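I gave up takeaway lunches in August and I've become a bore about it. My sister says so, anyway (she still spends a fortune on sandwiches by Simthorpe station).

My view is simple: a packed lunch is one of the nicest things you can do for yourself, and we should stop treating it as a punishment! People talk as if it's all limp lettuce and thrift. Mine is last night's dinner, usually better for a night in the fridge, and I eat it on the bench by the canal while everyone else queues.

Green plastic, nothing fancy:

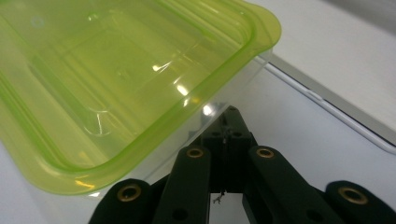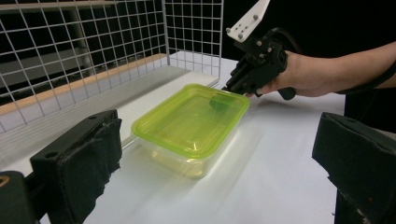
## But what about the money?

Yes, fine, you save some. I'd put by £800 before I stopped keeping track, and it went on a new boiler, so don't imagine me on a beach. I'd do it for the food alone. Rice with too much chilli, cold roast potatoes, the lentil thing Sanne Van den Broek taught me when we shared a flat in Clurnow – no shop sells that, and if one did they'd leave out the vinegar.

I do still buy a coffee. I'm not made of stone, and the flask leaks.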